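4. Good habits before you run the two-arm box job

I run this cell most afternoons, so these are my own house rules for Lesevel, with a couple stolen from Akosua Issahaku. Read them with power off, please!

Step 1. Set the wrist view first. I want both fingertips and the part in sight before anything closes.

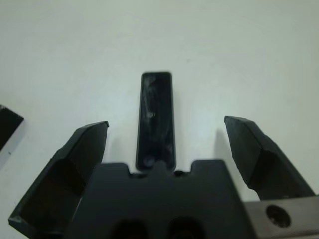
Step 2. Drop the speed to 20 percent and run one arm at a time. Yes, it's dull. Do it anyway, and keep a hand on the stop.

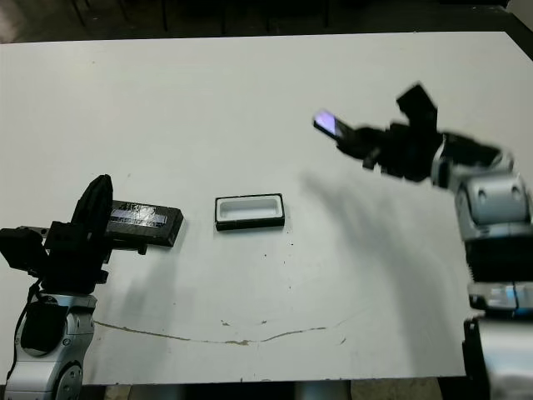
Block in the left gripper, tray on the table.

Step 3. Give the arms room. If one is busy at the box, I park the other over bare table, fingers together.

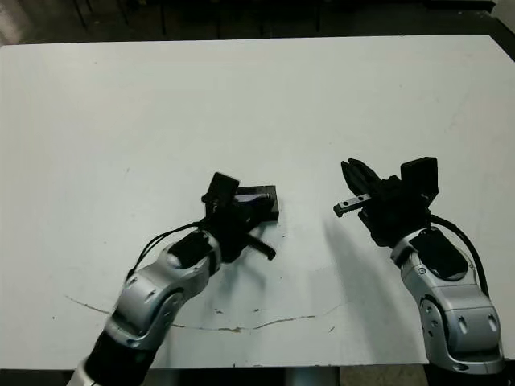 Then I wait 3 seconds and start the next move. Folke Lie uses 5, and that's fine too.

Caution: never reach in to nudge a part while the arms are live.
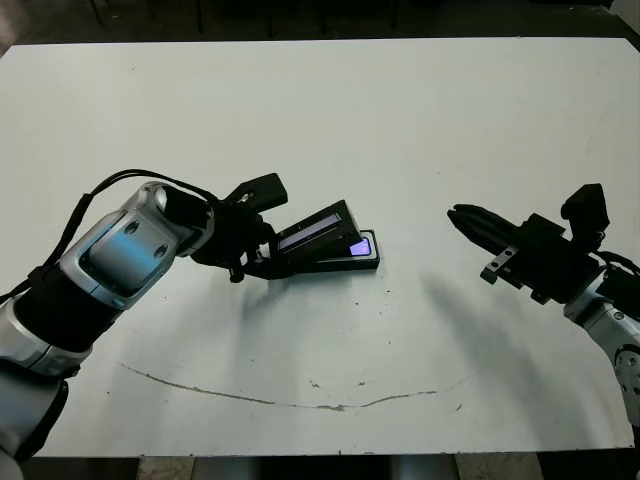

Lids need their own rule, and mine is low grip force (setting 2, never higher). Go easier still if there's a lit display like the strip on this lid, then check it for scratches before you log the run.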